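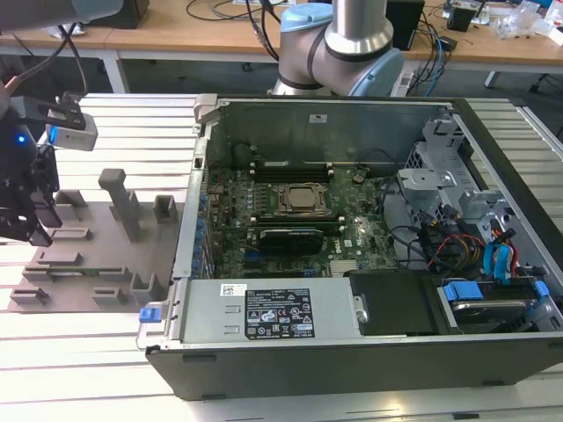

Figure 3. The desktop disassembly cell with a tower on its side and the side panel off. The gray fixture plate is on the left.

Print this page
E-mail this article

4. Shop-floor trials: opening and stripping desktop computers

The household tasks in Section 3 were forgiving. A towel folded a little crooked is still a folded towel. We wanted a second group of chores where the tolerances are set by someone else, and old desktop computers are a good source of those. The refurbishing shop at Tridico handles them by hand, and Wubit Derese, who trained its bench staff, wrote the task list we used.

4.1 Setup

The tower is laid on a slatted aluminum worktable with the open side facing up. Two arms share the cell. The gripper used in these trials has a camera at the wrist, and a fixed camera views the whole table. Next to the computer is a 3D-printed plate with a T-shaped post and several low blocks and slots (Figure 3). The Laleo planner stores the position of the plate and treats everything on it as known. The computer is treated as unknown, apart from its rough outline.

4.2 Tasks

Each trial was one of four tasks: pull a data cable from its connector, remove a memory module, slide out a drive on its rails, or lift out an expansion card after the retaining hardware had been released by hand. We ran 20 trials of each task. A trial counted as a success only if the part came free, was set down on the table, and passed a bench check afterward. Trials in which the operator touched the machine were scored as failures.

4.3 Results

Drive removal went best, with 17 successes. The rails guide the motion, and once the gripper has hold of both sides there is little left to decide. Memory modules were next. Most of the failures there came from the latches - the arm opened one end, moved to the other, and the first end closed again.

Cables were the worst case by a wide margin. The planner could find a connector when it was in plain view, but wires crossing in front of it changed the grasp from one trial to the next. Pulling on the wire and not the plug body was the most common error. Kibet Mwakalinga changed the grasp scoring to favor the plug body, and this helped with single cables. It did not help with bundles.

Expansion cards fell between the two. The arm lifted them straight when the grasp was centered and jammed them when it was not. The force limit stopped every jam before the board flexed.

4.4 Comparison with hand work

A trained worker at the shop does all four tasks without stopping to think about them, and faster than our cell does any one. We do not claim that the cell is ready for paid work. It can take drives out of a tower that a person has already opened, and a person can do something else meanwhile - that is the extent of it at present.

Screws and side panels were left out of the trials. Obadia Mfaume is preparing a separate study of fasteners with the Rweyemamu driver, and those results will be reported there.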